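Plodau Duet practice keyboard: four months in

I've been playing gospel piano badly since I was a teenager, and for the last nine years I've been playing it badly on a stage piano that weighs as much as a fridge. So when my shoulder finally gave out last winter I started looking for something lighter to haul to rehearsals, and after way too many evenings reading forum threads I ended up with the Plodau Duet. I've now had it on my lap, on my kitchen counter, in the trunk of my car and on two actual stages, so I figure I can say something useful.

First, the keys, which are the reason most of you are reading this. They're semi-weighted and a touch shallow. If you learned on an upright you will hate them for a week. I kept mashing through the bottom of every left-hand octave, and my walk-ups sounded like somebody dropping silverware. Then my hands adjusted and now I kind of like it! Fast right-hand runs are easier than on my old board, repeated chords are way easier, and after a two-hour rehearsal my wrists feel fine. What you lose is the really soft stuff. Below a certain pressure there's either a note or there isn't, and on a slow ballad intro that can bite you.

The organ sounds are the star. There are three drawbar presets plus one called Turkden, which I assumed was a typo until I looked it up in the manual (it's just the name of their rotary speaker effect, no explanation given). Turkden is fantastic. Put the mod lever up at the end of a verse, let it spin, hold the top note, and you've got that big churchy swell that makes the back row sit up. The slow speed is a bit too slow for my taste and you can change it, but the setting is buried four menus down and it forgets what you picked if you switch off without saving. Ask me how I know.

The electric piano is good. Warm, a little bark when you dig in. The acoustic piano is only okay. It sits fine under a choir and sounds thin on its own, especially in the octave above middle C. I ended up layering it with the electric and turning the second one way down, and that's been my main patch since October.
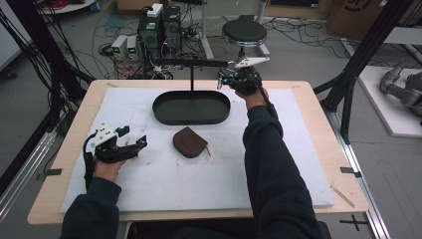 Two hands over the white foam board, right one reaching.

Now the software. The Duet comes with a license for Darkow, a little practice program that slows recordings down without changing the key. I wasn't expecting to use it and I use it constantly. I've been working through a pile of old soul singles, trying to steal the piano parts, and being able to loop four bars at 70 percent speed has taught me more about passing chords than any book I own. Start at 70, get it under your fingers, creep up to 100. The looping is a little clunky (the markers jump when you zoom) and it crashed on me twice with long live tracks. Still, I'd pay for it separately.

Speakers: skip them. They exist. They're good enough for figuring out a part at the counter with coffee going, and that's it. The moment a singer opens their mouth you need an amp. The headphone jack is on the back left, exactly where my music stand wants to be, and I've knocked the plug out more times than I'd like.

The stand I bought is the Baptiste folding one, sold as a bundle with the Duet at the store I used. Buy it or don't, I guess? It's sturdy enough and it folds flat, but the height pegs are stiff and the rubber feet came loose early on. I glued them back. If you already have an X stand, keep your money.

Battery life surprised me. I get through a full rehearsal and most of the next one before the light goes orange, with the volume off and running to an amp. It charges over a normal USB cable too, so no more panicking about the one special power brick.

A few small gripes. The power button glows bright blue and can't be dimmed, so mine has a square of black tape on it. The sustain pedal in the box is a flimsy little square that slides away from you on a hard floor. I went back to my old one before the first week was out. And the transpose button sits right next to the preset button, so guess who played an entire opening chorus a half step up from the bass player.

Would I buy it again? For home piano practice on its own, no, get something with heavier keys. For carrying to rehearsals and playing organ and electric parts behind singers, yes, and I'd do it sooner. I'm keeping the fridge for Christmas, though my shoulder has opinions about that.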